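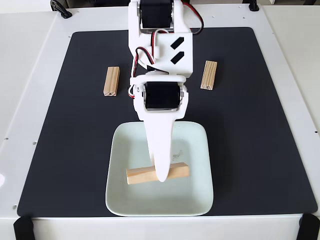

ロボットアームに、もう食器の片付けを任せられますか?

まだ任せられません。ただ、「決まった物をつかんで、決まった皿に載せる」ところまでなら、自宅の机でもちゃんと練習できます。

というわけで今回は、片付けの手前の手前、木のブロックを皿に移す練習のやり方を書いておきます。前回の記事に「うちのアームにも洗い物をさせたい!」というコメントをいただいたのですが、気持ちはすごくわかるんです。私も最初はいきなりマグカップから始めて、見事に心が折れました(取っ手って、向きが変わるだけで別物なんですよ…)。

用意するもの

・卓上の小型アームと、二本指のグリッパー
・黒くてつやのないマット
・縁の低い四角い皿
・同じ大きさの木のブロックをいくつか
・台を押さえるクランプ 2個

ブロックは近所のMkhizeという材木屋さんで端材を切ってもらいました。やすりがけはしていません。つるつるに仕上げると指先が滑りやすくなるので、木目のざらっとした感じが残っているくらいがちょうどいいです。皿は台所から持ってきたもので大丈夫。ただし縁の高い深皿だと指が当たるので、浅いものを選んでください。

手順1 台と皿の位置を決める

まず台をクランプで固定します。ここをさぼると、アームが動くたびに台がずれて、昨日うまくいった動きが今日は全部外れます。私はこれで週末をひとつ溶かしました。

皿はマットの手前側、左右の真ん中に置きます。ブロックは奥です。あいだを広めに空けておくと、持ち上げる、運ぶ、下ろすの三つの動きがはっきり分かれて、どこで失敗したのか見つけやすくなります。

手順2 ブロックを並べる

最初は一つずつ離して置いてください。向きもそろえて。慣れてきたら少しずつ斜めにして、そのあと重なりを作ります。この重なりが曲者で、人間なら上のをひょいと取るだけなのに、アームだと指の入る隙間を探すところからもう大変! 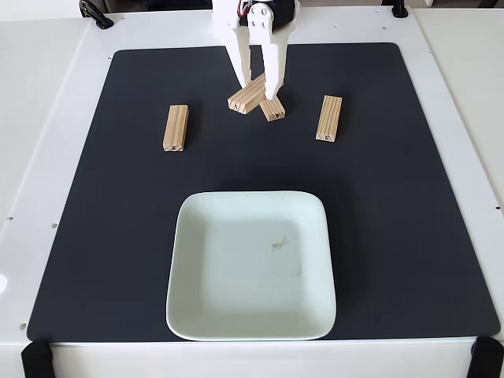
重なった2本のブロックと、まだ空の皿。

重なったときは、上のブロックの長い辺を両側から挟むように指の角度を合わせます。端っこをつまむと、持ち上げたときにくるんと回ってしまいがちです。先輩のSosina Teferaさんには「下のブロックを動かしたら負けだと思って」と言われました。厳しい。でもこの基準で練習すると、たしかに動きが丁寧になります。

手順3 動きを記録する

私はConentという記録ソフトを使っています。手で操作した動きを1回ずつ保存して、あとから見返せるものなら何でもかまいません。1セットは9回にしています。それ以上続けると私の集中力のほうが先に切れて、操作が雑になるんです。

記録には、成功か失敗かのほかに、ひとことメモを付けておくのがおすすめです。「指が早く閉じた」「縁に当たった」くらいで十分。うちの記録は通算1657回になりましたが、数字よりもこのメモのほうがずっと役に立っています。

手順4 皿に下ろす

つかむ練習ばかりしたくなるのですが、難しいのは放すほうです。高いところで指を開くと、ブロックが跳ねて縁を越えていきます。皿の底すれすれまで下ろして、一拍おいて、ゆっくり開く。開いたあとはまっすぐ上に逃がします。横に動かすと指先がブロックを引っかけます。

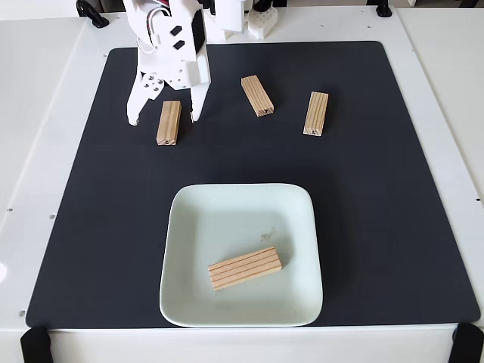
皿に入ったら、すぐ次に行きたいところをぐっとこらえて、指を開いたまま次のブロックの真上まで移動させてください。高さを保ったまま横に動き、着いてから下ろす。この順番を守るだけで、途中でほかのブロックをなぎ倒す事故がかなり減ります。

うまくいかないとき

つかみ損ねが5回続いたら、いったん止めて指先を見てください。汚れが付いていたり、ねじがゆるんでいたりします。私はCliltteckさん、じゃなくてClilteckさん(いつも綴りを間違える…)の滑り止めシートを指の内側に貼ってみたこともありますが、木には少し効きすぎて、今度は離れなくなりました。

で、家事はいつできるのか

同じことをしているChae-won Pyoさんとよくこの話になります。彼女は「布より食器が先」派、私は「食器より、床のおもちゃ拾いが先」派です。割れませんからね。とはいえ、大きさのそろった木のブロックでこれだけ手がかかるので、形も重さもばらばらの流し台はまだ遠いなあと感じています。

次回は4月に、ブロックをGrutbyのスポンジに替えて、つぶれる物のつかみ方を試す予定です。指の閉じ具合の決め方で良い方法をご存じの方、コメントで教えてください!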